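Rollow (software)

Rollow is a control and planning package for single-arm and two-arm robots, written mainly for short contact tasks - pressing, pushing, tipping, closing lids.
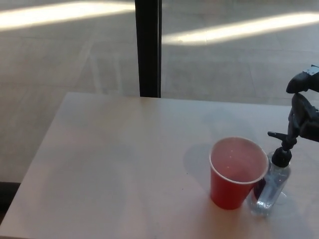 It began at Furkine as an in-house tool and was split off after Sveva Serra rewrote the planner. Current maintainer is Arturo Rizzi. Name has no agreed origin.

Overview

Three processes, one shared clock. Perception publishes object poses, the planner turns them into a path, the controller tracks the path and watches the wrist force. Each can be restarted alone. Early versions ran everything in a single loop and a slow camera driver would stall the arm, sometimes mid-motion.

Perception

Depth plus color. Clear plastic was a weak point from the start, depth comes back full of holes or reads the table behind. Noemi Donati added a fallback that fits the opaque part of an object (a cap, a pump head, a label) and infers the rest from a stored shape. Works for bottles, less well for glasses. Strong daylight on a floor behind the table used to produce false edges; these are now masked with a table crop.

Planning

Sampling planner with 300 tries per query by default, then a smoothing pass. Last stretch before contact is handled seperately - a straight line along the press axis, slow, collision checks off for the target only. Neighboring objects stay in the check. Users who turn this off tend to knock over cups.

Control

The controller runs at 1000 Hz on supported arms. Press motions end on force, not on position, with a travel limit as backup. Default timeout is 4 seconds. If it runs out the arm backs off along the same line and reports a failed contact, no retry unless asked.

Tooling

Logs go to a plain folder per run. Replay viewer by Renzo Fontana, who also wrote the gripper calibration script. Viewer keeps the last 90 runs unless told otherwise, a frequent complaint. The Sirnwood branch has its own viewer and the log formats are not compatable.

Known issues

Pose jumps when the gripper covers most of the target. Pump heads that swivel under load. Two-arm mode still locks both arms if one times out, fix planned for October.

See also

Motion planning
Force control
Visual servoing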